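Levelling the back room floor

25 Feb 2021

The back room floor has been out of level since we bought the house, and this month I finally dealt with it. What follows is mostly a record for myself, as I will have forgotten the details by the time I get to the front room.

The slab is concrete, laid in two pours with a cold joint running parallel to the garden wall. With a long straight edge on it, the garden side was low and the joint stood proud by 3 mm along most of its length. Hubert Jasińska, who did our extension drawings, had warned me that the older pour would probably drink primer, and he was right. The first coat vanished in minutes. The second sat on the surface as it should.

Before priming I ground the joint back with a cup wheel and a shroud on the vacuum. Total grinding time was one afternoon, most of it spent emptying the vacuum. I then taped a sheet of polythene to the slab and left it for a few days. No condensation under it, and the hygrometer reading agreed, so I skipped the damp membrane. 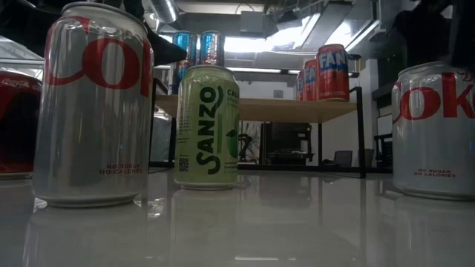

The levelling compound was Heitmann, the fibre reinforced one, bought in Mundville because the local merchant only had the basic grade. Wanda Szczepańska at the counter told me to keep to the lower end of the water range on the bag. I would repeat that advice to anyone. My first bucket was a little wet and left a weak, dusty skin in one corner, which I had to scrape off and patch.

Mixing needs two people. Marlene Lindemann mixed and I poured, and we swapped for the last few bags as the paddle mixer is heavy on the wrists. We set out the finished height with screws driven into plugs, their heads set to the laser line. This is slower than the little tripod pegs but they do not get kicked over.

A few points on the pour itself. Start at the wall furthest from the door. Use the spiked roller straight away or leave it alone - going back over it later pulls up ridges. Foam strip around the perimeter should be stuck down at the foot, as the compound will find its way beneath it otherwise. I also closed off the doorway with a timber batten and a bead of silicone, and it held.

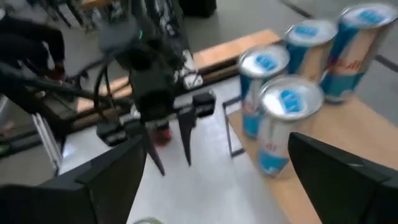 Drying took longer than the bag suggested. The room was unheated for the first two days, which I think is the reason. I put a small radiator on low after that and kept the window on the latch. The final check with the straight edge showed a gap of less than a millimetre everywhere except by the door, where it falls away slightly towards the hall. The threshold strip will cover that.

Cost of materials was under budget. The quote I had from a flooring firm was for the whole ground floor and came to 4,000, so a direct comparison is not possible, but doing one room this way has been cheap enough that I will carry on.
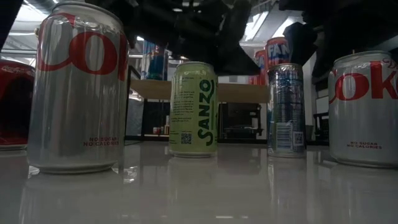 The next decision is the covering. Henrike Schmieder has offered me the leftover Trirnari boards from her own job, 100 of them, which would do this room and part of the hall. They have a matt finish and I prefer that. A gloss surface under a window shows everything put down on it twice, the way that white table top gives back a soft grey patch under the Diet Coke can, and I do not want to look at upside-down chair legs every morning. The boards need to sit in the room for a while before fitting, so they will be stacked flat along the inner wall.

Skirting after that. I have 60 mm square-edge in the garage, already primed, and I still need to scribe the piece behind the radiator pipes.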